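Bench tips: living with the Tunby pouring arm

Quick ones this month, typed up between jobs. We've had the Tunby arm on hire through Wenlow since September, the starter kit with the two-finger gripper and the wrist camera, and I keep getting asked if it's worth it for small pouring and measuring work. Dye mixing mostly, in my case. Short answer, yes if you're patient. Tips first, moans after.

1. Clear the table. Then clear it again.

White top, plain white sides, only what you need for that one job. Patterned oilcloth was a disaster, the arm went for the flowers. Ours gets a bowl, a beaker, a rack, one tube and that's your lot. Leave a good bare patch on one side so you can put things down without reaching under the arm.

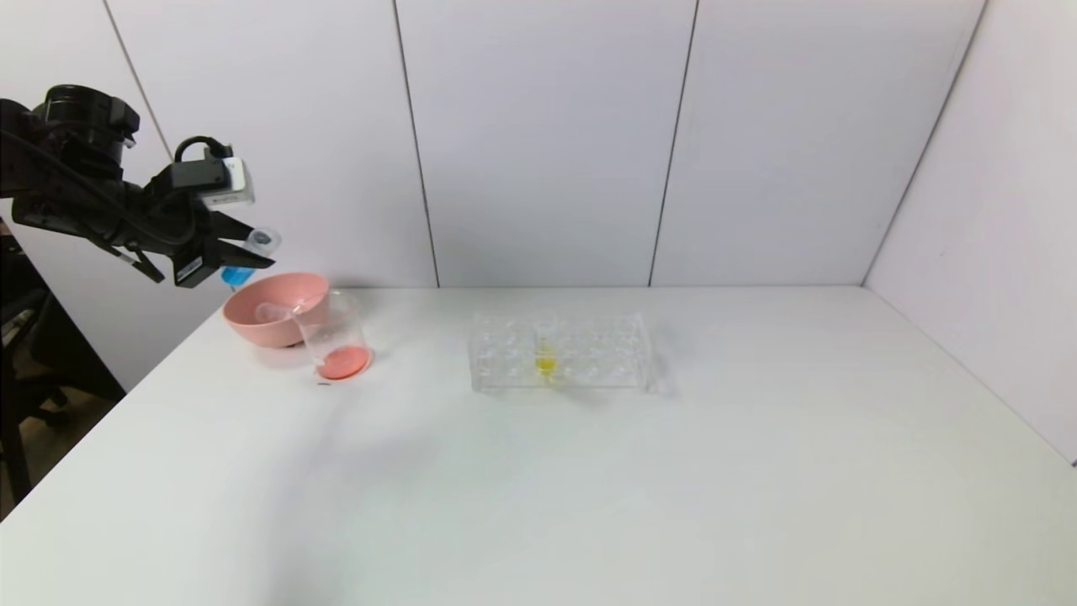
2. Put colour in early

Clear plastic on a white table is hard going for any camera, and for me without my glasses. A drop of food colouring in the water while you're practising makes all the difference. Yellow in one, red in the other. You see straight away where a drip went, and you can check a level from across the room. Wipe up quick though, red gets into everything. Lemon juice shifts it off plastic. Doesn't shift it off grout, ask me how I know.

3. Droppers

Buy soft ones. The stiff bulbs need more squeeze than the fingers give on the low setting, and on the high setting they slip. Nustix do a bag of 30 that suit the gripper nicely. Lay the dropper the same way round every time, same lean, same end up. Sounds fussy. It saves you re-teaching the pick every blessed morning.

4. Slow the tilt down

The kit comes set far too fast for thin liquids. Menu, Motion, Tilt, knock it down 2 notches and try with plain water. What you're after is a thin steady run off the lip. If it glugs, it's too full, if it dribbles back under the cup, it's too slow, go up a notch. Wiroj Yensuk, who does jams and cordials up the road, runs his slower still but he's pouring syrup.

Squeezy thin cups flex when gripped and the lip changes shape, so pour from something with a bit of body.

5. Hold the tube properly

A tall tube with a pointed bottom will not stand up on its own, and leaning it in a mug is asking for trouble. You want a holder that grips both sides. A bit of foam down the inside stops it twisting and doesn't mark the plastic. Cut the foam slightly too thick and squash it in. 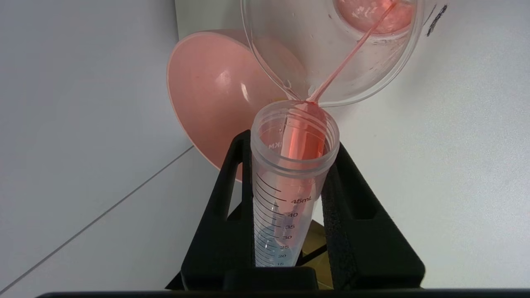 Same goes for jars and narrow bottles, come to that. Anything with a small mouth, fix it first and bring the pour to it. I did try it the other way with the arm holding the bottle and me pouring. Never again, wet sleeves.

Read your level once the run has stopped and the sides have drained. Eye down at the line, no squinting from above. And write on your cups in marker, big letters, becuase two pink mixes look the same by teatime.

6. Cables

Leave a loop of slack at the wrist. Pull it tight and tidy and it'll snag the first time the arm turns over. Velcro ties, not zip ties, you will be undoing them.

Is it worth the money?

Hire is 206 a month with the support line, or 231 if you want the second camera. I'd take the second camera. One up high for finding things, one at the wrist for the fiddly end. Without it you're guessing wether the lip is over the tube.

Good: quiet, doesn't get bored, same pour at four in the afternoon as at nine. Hatem Morsy on the Wenlow support line is a gem, talked me through the calibration twice and didn't sigh.

Not good: the manual. Page order makes no sense and the bit on gripper force is hidden under "Storage". Fingers need a wipe after every sticky job or they hold on when they should let go. And setting up takes longer than doing one pour by hand, so for a single batch I still just do it myself. Past a dozen tubes the arm wins easy.

Magbanua do a cheaper one with a fixed cup. Had a go at a friend's. Fine for water, hopeless with anything narrow.

Next month descaling, and what to do with a stuck grinder lid. Send me your stuck lid stories, I've got plenty of room.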